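The Reclaimed Timber Premium
Old boards cost more than new ones. What are you paying for?
10th November

Walk into any renovated pub in Pernadbridge and you'll be told the ceiling came out of a woolshed. Perhaps it did. I've now heard the woolshed story in 12 different places, and there can't have been that many woolsheds.

Reclaimed boards have become the default sign of good taste. Leclerc, the salvage yard on the ring road, sells them at $279 a square metre, nails pulled, grey-green paint left on. New pine is a fraction of that. The yard says its stock is at least 50 years old. When I asked for paperwork in June, I was shown a photo of a barn.

Then there's the faking. Trumaritz sells a "heritage" board that left the mill last year and was beaten with chains to give it some character. It comes in three colours, all of them called something like Drift. 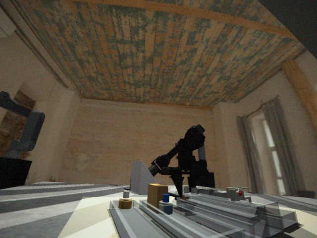
None of this would matter if the green claims held up. Old timber can carry lead paint, and it has to be tested, stripped or sealed. Some of it is trucked 3,000 kilometres, from sheds near Grurnberg to city showrooms. I asked two sellers what that does to the carbon sums. One changed the subject to grain. The other offered me a discount on skirting.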